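Who Looks After a Robot Hand?

You may have heard that robots never get tired. That sounds great, but I don't believe it. Fingers that bend all day wear out, and screws work loose. Somebody has to fix them.

At the Dratus workshop in Trallelbridge, that somebody is Qianru Qin. She checks each finger before the hand starts work. Does it open all the way? Does it close at the same speed as its neighbors? If a finger drags, she takes it off and cleans the joint.

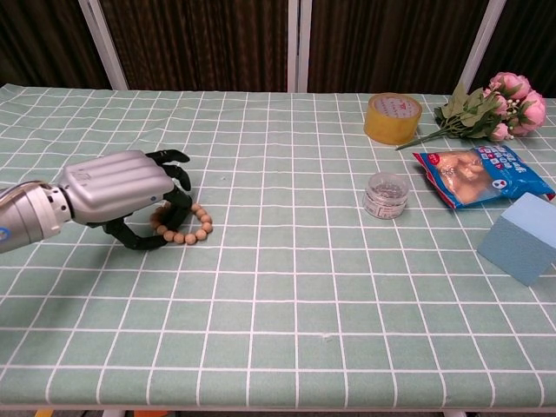
Then comes practice with small things. A sign by the workshop door says the hand can "pick up anything." Can it? I'd like to see the list. A box is easy because it has flat sides. A loose ring of wooden beads, with black fingers curled around it, is a much harder test - beads roll, and the string bends whichever way it likes. One finger set a tiny bit wrong could push the ring away.

Qianru says 50 tries tell her more than one good one. I agree. When someone shows you a robot doing something clever, ask how many times it missed - and who tightened the screws.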